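Friday, bench notes, Sterkthorpe

Tower no. 153 on the platform by 9:40, side panel off. Maximiliano Barrios has asked again that screws go back in the Tostura tray and stay out of my coffee mug. Noted. Two are still in the mug.

Memory latches on this batch are stiff — push both ends, then wait, then swear.
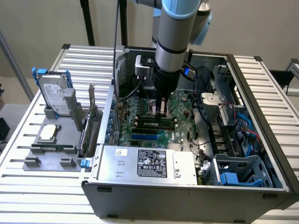 Power supplies are next, and I want them logged before they go to Ueda. The rating label on this one faces up, a mercy given the print size. The last lot had theirs facing the chassis and I read 400 of them with a dentist's mirror. Blue and red SATA cables go in separate bags. Govitz wants the sheet by noon.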